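Cladeck Sandwich Play Set – slices, fillings, plate and two trays

Play food / Pretend kitchen / Sandwiches and snacks
Sold by Dramevstead
Item 70
Page last checked 12 February 2026

We were slow to list this one. Play food sandwiches are easy to find and most of them look better in the box than they do on a table. The bread is too thick, or the lettuce is a flat green disk that could pass for a coaster. Ylva Lunde, who buys for our pretend kitchen section, had turned down two other sets before Cladeck's came in, and she was not in a generous mood about this one either.

The maker calls it "lifelike." We would put it lower than that. From across a room the bread is convincing, with a pale middle and a golden-orange crust. The lettuce is ruffled and has some life to it. Nobody over the age of six is going to be fooled for long, and we don't think that matters much.

What matters more is whether the pieces can be stacked into something that looks like a sandwich. You start with bread on the plate, then lettuce, then whichever fillings the child has decided on. Cladeck prints an order on the back of the box. Ignore it.
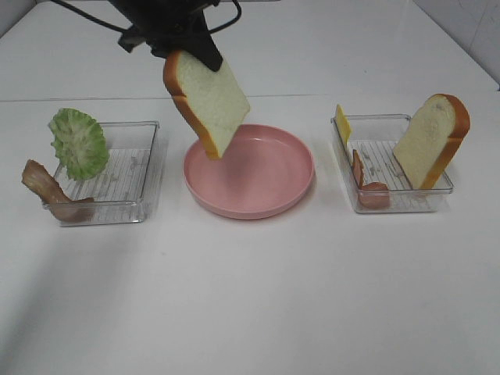
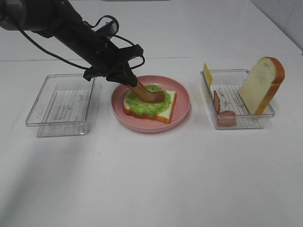
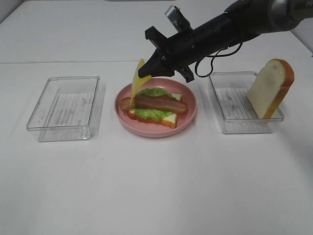 Cladeck sandwich pieces with the round pink plate and clear trays.

What we liked

The lettuce is larger than you might expect and shows past the edge of the bread, so there is still something green to see once the other layers go on. The cheese is thin, as a slice of cheese should be. The plate has a raised rim and is plain enough to use with other play food, including the Pugh fruit set if you already own it.

What we liked less

The bacon is wavy. That makes it look right and stack badly – anything laid on top of it tends to rock. Thảo Châu on our returns desk tried it with cheese over bacon and got a lean every time. Put the bacon near the top, or accept a crooked sandwich.

The trays are clear plastic with low walls. They are fine for setting pieces out and poor for putting them away, and they have no lids. If you want storage, buy a box. We sell the Asby lidded bin separately, but a shoebox does the same job and we won't pretend otherwise.

Then there is the box copy, which promises that the set "teaches nutrition." It's a toy sandwich with bacon in it.

Care

Wipe with a damp cloth and dry before storing. No dishwasher. Cladeck says the pieces can be soaked, but we would skip that for the bread.

Buyer comments

"Good bread, silly bacon. My daughter makes the same sandwich 50 times a day and will not let me have the cheese." – Abílio Calado

"Bought for a waiting room. I expected to hate it and I only dislike the trays." – Fadi Hourani

Delivery and returns

Orders leave our warehouse within 14 days. Unopened sets can be returned for a full refund. Opened sets can be exchanged if a piece is faulty; a wavy strip of bacon does not count as a fault, and yes, we have been asked. Questions about this item go to Omprakash Kaushik in customer service, who has a set on his desk.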